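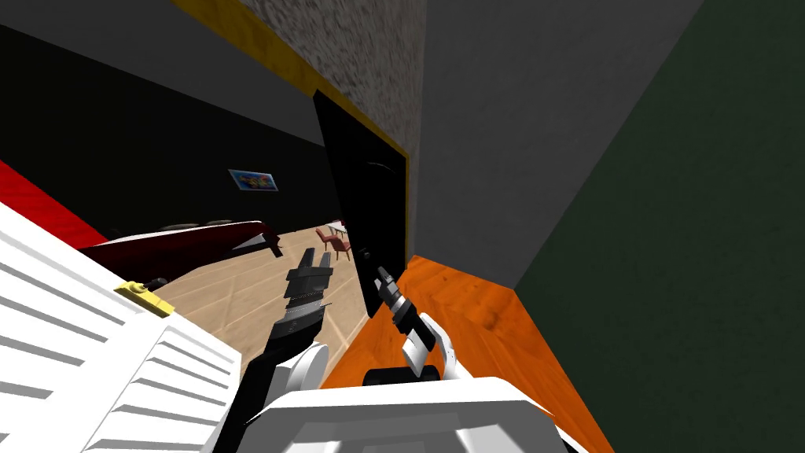
2018-01-26. Open day, notes on the door demo.

Door opening in simulation was the second item on the program, after the gripper bench and before the talk by Hartmut Kröger. Setup as on the test machine: two-arm base, controller build from Landeo, scene set Flakby with the apartment rooms. The view on the big screen was the tilted one from the robot itself, with the torso at the bottom and both arms going up. At the door the right gripper works low on the black panel, close to the edge and not far from the knob, while the left one hangs open in the doorway with nothing to hold. Carola Steinbach asked whether the left arm has any role in this task. It does not. It is parked by the planner in a default pose, and the default pose happens to lie on the doorway side. Should be changed before the next showing. A parked arm in the opening is a collision candidate as soon as the base moves forward.

Visitors came in groups of 11, five groups in total. Kept the same start state for all groups, seed 97, so that the talk track could stay the same. Ward Van Acker ran the console and I did the talking. Gareth Catterall handled the second screen with the joint plots, which most visitors ignored until he put the force trace on it.

Questions worth keeping:

Eirlys Yorath (from Surunberg, building services) wanted to know how the door model handles a closer. Ours has a hinge with constant friction and no closer. Her doors all have one. Told her it is a torque curve over the hinge angle and that we have the field for it in the door file but leave it at zero. She offered to send measured values. Follow up.

Someone in the third group asked why the rooms have such strong colors. Answer given: the scene generator picks wall and floor materials at random, so one run can have an orange wood floor next to a green wall and the next something else. The point is to stop the vision part from learning one apartment. He then asked if it had worked. Said we have no numbers on real doors yet, and left it there.

Kröger asked about contact. The gripper pads in the model are rigid, with a friction coefficient set by hand. On the real pads (Hämmerli, soft type) the contact patch grows with load. He thinks pulling at a thin panel edge will look better in simulation than on the bench. I agree. Nothing in the demo argues against him.

Problems during the day:

Second group: physics step dropped behind real time when the reset was triggered twice. Ward restarted the process, no data lost. The reset key needs a lockout.

Fourth group: planner returned no path for the right arm. Cause was the base, which had been nudged by hand in the viewer between groups. Reset restores the joints but not the base position. I had assumed it did both. Added to the list.

Log buffer was set to 2000 entries and filled up before the end of each run, so the last part of the force trace is missing for all groups. Gareth noticed while exporting. Buffer size is in the launch file, not in the console settings — I looked in the wrong place first.

Things to do before the August showing:

Move the default pose of the left arm back toward the torso.
Base position into the reset.
Lockout on the reset key.
Larger log buffer, and check the export on a full run.
Ask Yorath for the closer curves, then one door with a closer in the scene set.
Level the camera view for the audience screen, or show a second view beside it. Two people said they could not tell which way was up.

Kröger's slides are in the shared folder under Surunberg. Page with the friction values is near the end. Ward has the console logs.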